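Comparing End Effectors on Kitchen Tasks
Course handout, unit 4: hands, grippers and where to put the camera
Instructor: Tahmineh Dehghan. Lab leads: Nuwan Uddin and Yareli Tlapale

What we're after in this unit

Last unit you spent a lot of time in simulation, and I know many of you are itching to get to the hardware. Good! This is the unit where you do. We'll compare two ways of ending a robot arm: a plain two-finger parallel gripper (the Jarkard, which you met in the first lab) and a five-finger hand (the Usel). The arm, the controller and the tasks stay the same. The only things that change are what's bolted to the wrist and, in the second half, where the camera looks from.

I picked kitchen work because dishes are wonderful test objects. They're thin, they're smooth, they come in a hundred slightly different shapes, and everybody in the room already has strong opinions about how to pick one up. Try it at home before lab. Lift a plate off the counter slowly and watch your own fingers. Most people slide the plate to the edge first, or tip it up with a fingertip, and only then close the thumb. You've been doing manipulation planning since you were four.

Terms you'll need

End effector: whatever is at the end of the arm that touches the world. Grippers, hands, suction cups and sanding pads all count.

Pinch grasp: the object is held between two opposing surfaces. Simple to plan, and easy to knock loose if something pushes on the object far from the contact.

Wrap grasp: the fingers curl around the object. More contact area, but the fingers need room to close, and that room is often missing.

Rim grasp: a sort of in-between for plates and bowls. The fingers go over the edge on one side and the thumb supports the other. We'll be talking about this one a lot.

Approach clearance: the free space the end effector needs on its way in and on its way out. Students always plan the way in. Please plan the way out too.

Why the rim grasp is so interesting

Think about the forces on a plate held only at one edge. Gravity acts near the center, and your contact is way out at the rim, so you have a torque wanting to rotate the plate downward. With a two-finger gripper you fight that torque with friction over two small pads. Squeeze harder and you gain some friction, but a hard squeeze on glazed ceramic can also make the plate shoot out sideways (Yareli has a good story about this, ask her).

With a hand, the fingers and the thumb don't have to meet at the same spot. The fingertips can press from one side while the palm or thumb pushes up from the other, a little farther along. Now you have a lever arm between the contacts, and the torque is resisted by geometry as well as by friction. It's a lovely result and you can work it out on half a page. Do so before lab and bring the half page with you.
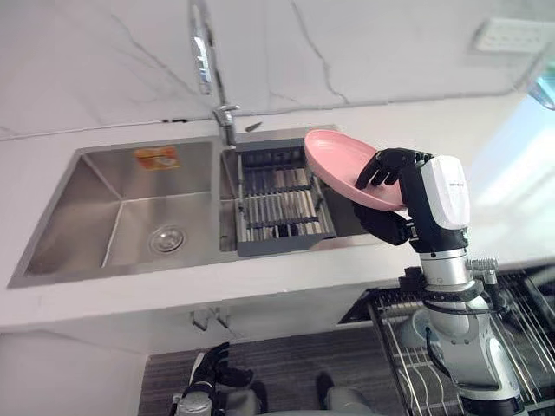 Undetti, March

Our test counter is at the Undetti building, second floor, and the sink is where the main task happens. The pink plate is the standard object for the first round. Look at how the right hand has it: fingers curled over the rim on top, thumb and palm underneath, the plate tilted up and to the left above the drying rack. That's the rim grasp from the section above, and you can sketch your force diagram straight onto it.

Now look at the rack itself. It sits down inside the right basin, with its top edge just below the basin rim, and the metal rods are set close together. So the plate has to get past the rim of the basin and meet those rods at a sensible angle, with a faucet rising from the back edge of the counter and a wall behind that. This is what I mean by approach clearance. A plate that's easy to hold in open air can be quite hard to hold right here, where the hand needs somewhere to put its knuckles.

The left hand isn't holding anything and is down below counter height. Keep the idle arm in your planning model anyway. An arm you aren't using still has volume, and Dušan Begović, who wrote our collision checker, will be very happy to show you logs from people who left it out.

The task, step by step

1. Start the arm from the home pose with the plate lying flat on the counter.
2. Grasp the plate any way you like.
3. Lift until the lower edge is above the rim of the basin.
4. Rotate the wrist until the plate matches your chosen angle for the rack.
5. Lower and release.
6. Retreat without touching the faucet, the rack or the plate.

A trial counts as a success only if all six steps finish without a person stepping in. Touching the rack with the plate on the way down is fine. Touching it with a finger is a fault, and you write it down as one.

What last year's group found

The group ran 228 trials for each end effector on this task. The full log has 1,905 grasp attempts, counting retries and the warm-up objects, and it's on the Stan server in the folder for unit 4. Please do open it. The summary tables are nice, but the notes column is where you learn things.

The gripper was quicker at picking the plate up and much more predictable about it. When it failed, it failed in the same way over and over: the plate sagged during the wrist rotation and arrived at the rack at the wrong angle. I love a repeatable failure. You can do something with it.

The hand held its angle far better through the rotation. Its trouble came at the end. Opening five fingers inside a narrow basin takes space, and the retreat in step 6 caused most of the faults. Ariel Belmonte's group tried opening the thumb first and then backing the whole hand away along the plane of the plate, and that helped a great deal. I'd start from their version.

Camera placement

For the second half you'll run the same task with a head camera alone and then with a wrist camera added. From up high you get the whole workspace, which is great for finding the sink and planning the first move. But the hand tends to hide the very thing you care about. In the sink view, part of the right basin is already hidden behind the plate and the hand, and that's the part you're lowering into.

There's light to think about as well. The right side of that view is much brighter, and it washes out part of the counter near the wrist. A chrome faucet, steel basins and metal rods are all tough on depth sensing, so expect holes in your point cloud. Save a raw depth image at the start of every run and compare it with one from a different hour. Nuwan likes 9 a.m. and 3 p.m. for this and has fixed exposure settings for both.

What to hand in

Each pair runs 12 trials per setup. Report successes, faults by step, and time from step 1 to step 6. Give the spread as well as the average. Then write one page on a single failure that surprised you: what you expected, what the log says, what you would change.

Don't tune the grip force between trials within a setup. If you think it's wrong, finish the set, change it, and run a new one. And label your files with the end effector first, then the camera setup, then the trial number.

Reading: chapter 5 on grasp stability, and the lab note on in-hand slip. The force closure section is dense, so read it with a plate next to you.

Lab sign-up is on the door of room 693.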